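Search the notebook Search Go Advanced

Dye bench notebook – June, mostly afternoons
Subject: getting a decent mint green on cotton jersey, round four

OK, this is the batch I've been wanting to write up! After weeks of greens that came out like pond water or toothpaste, we have a recipe that gives a soft mint on plain jersey, and it does it more than once. Writing it all down while it's fresh, so forgive the order.

Starting point was the old Bremska yellow and the Nilletti turquoise, both cold-water reactive powders. I'd been mixing them half and half, which I now think was the whole trouble. Turquoise is slow. It sits in the bath looking gorgeous and does very little for the first half hour, while the yellow grabs hold right away. So you pull the cloth early and get lime, or you leave it and the blue catches up and keeps going. Changing the ratio alone never fixed that. What fixed it was warming the bath a bit and giving the turquoise a head start.

What I did this time

Wetted out 608 grams of jersey (the shirts plus a strip of offcut for swatches) in plain warm water with a drop of dish soap, then rinsed until there was no foam. Salt went in first, fully dissolved, then the turquoise stock. Stirred by hand with the long paddle, gloves on, radio on. The yellow went in three minutes later on the first swatch and 20 on the second, and the second is so much better that I stopped bothering with the short wait.

Soda ash dissolved in its own jug and poured down the side of the tub, never onto the cloth. I've marked enough shirts with pale blotches to have learned that one. Total time in the bath after the soda was 145 minutes. Could probably be shorter. I was having lunch.

Rinse cold, rinse warm, then a hot soak, and another hot soak, until the water in a white bowl looks clear. Turquoise is the last one out and it's stubborn about it. Don't judge the color until the swatch has been ironed, because damp jersey reads a good two shades deeper and I've panicked over that before.

Compared against the shade cards

The Khalaf card has a mint at the pale end of the greens that I've been chasing since we started. Our long-wait swatch is a hair cooler than the card in daylight and almost bang on under the bench lamp. I love it. The short-wait swatch is a nice color too, more like the inside of a cucumber, and I'd happily use it for something else.

Evenness is the other big win. Held up to the window there's one slightly darker patch near the hem where the cloth folded over on itself in the tub, and otherwise it's smooth all over. More room in the tub, more stirring in the first ten minutes, and I think that goes away as well.

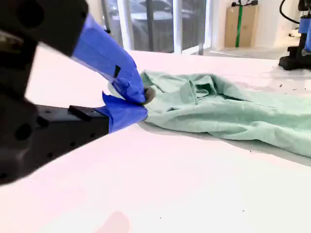 Wash and rub checks

Rub test with a white handkerchief, dry: nothing. Rub test, wet: the faintest blush of blue, which one more hot soak took care of. Washed a swatch with a scrap of white cotton pinned to it and the scrap came out white. So happy with this.

Left half a swatch under a book on the windowsill with the other half in the sun. Will look at it when I remember.

Things to try next

– Same recipe on the heavier Fimisgate jersey, which drinks dye and may need more salt.
– Roughly 154 grams of cloth as a mini batch in the small bucket, to see if the recipe scales down without going streaky.
– A touch less yellow to see what a real ice mint looks like.
– Thread! The seams on the shirts are polyester and stayed pale. I quite like the look, but we should ask before doing a whole run that way.

Stock jars are labeled and in the fridge, second shelf. The yellow is getting low, so please don't use it for Easter-egg experiments.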